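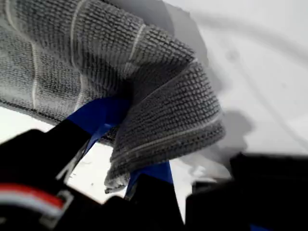 *Brosar waffle towel in gray, with the pale stripes.*

## Brosar Waffle Towel

A towel has one job, and most of the ones sold in pairs with a ribbon around them would prefer to be admired. The Brosar is for people who get out of the shower and want to be dry.

The waffle surface is the point of it. All those small raised squares give the water somewhere to go, and the air can get in afterward, so it dries on a hook in a bathroom with one small window. We tested this in Tundthorpe, where nothing dries between October and May.

**Size:** Bath, 30 x 56 inches. There is a hand towel too, which people buy for the kitchen and then fight over.

**Fabric:** All cotton, knitted for us by Natik. It feels a little flat out of the package. Give it 5 washes before you write to us about softness. You may write to us after that.

**Color:** Gray with pale stripes. We tried white for one season and learned a lot about our customers' mascara.

### Washing

Warm wash, low tumble or line. Skip the fabric softener, which coats the cotton and leaves you with a very pleasant-smelling towel that pushes water around. It will shrink by nearly an inch the first time and then stop. Waffle can snag on zippers and cats. Snip a pulled loop with scissors and don't tug at it.

### Brosar or Azimi?

The Azimi is our thick terry towel. It is heavier, plusher and takes up half a shelf. If you like being wrapped in something the weight of a small dog, get that one. For gym bags, guest rooms, rentals and anyone who has to carry laundry up stairs, get the Brosar.

### Price

| | |
|---|---|
| Bath towel | $40 |
| Set of four bath towels | $135 |

Returns are fine within 30 days, washed or unwashed. If washed, please also dry it. We have received the other kind.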